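Busisiwe Shabalala had her coffee in one hand and a bag of tiny screws in the other when I finally caught up with her at Tilwood on a Monday afternoon, and she talked for a good long while before either of us thought to sit down.

Her group studies how robots learn to take old desktop computers to pieces and put them together again, and the result everyone wants to hear about is the one from May. "We had 781 demonstrations, all done by people steering the arms," she said, "and we'd been feeding the whole lot in, good and bad. Then Michalis said, well, what if we keep the fumbles but mark where the person recovered?" (That would be Michalis Andreadis, her co-author.)

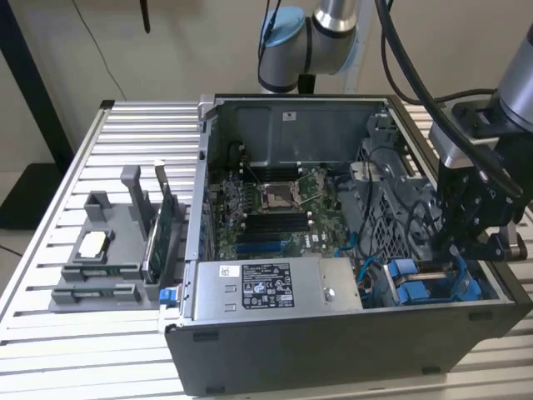

"Memory modules were the worst," she went on, laughing. "You need to push, and you need to know when to stop pushing, and a camera can't tell you that!" With the recoveries marked, the method they call Prekard seated a module in 70 percent of its tries, and it did so with no new demonstrations at all.

She's careful about it, though. Cables still defeat the system most days, and she'd like to see 900 more tries before she trusts the number. "I'm patient," she told me, setting down the screws at last. "My mother repaired radios, and she was never in a hurry either."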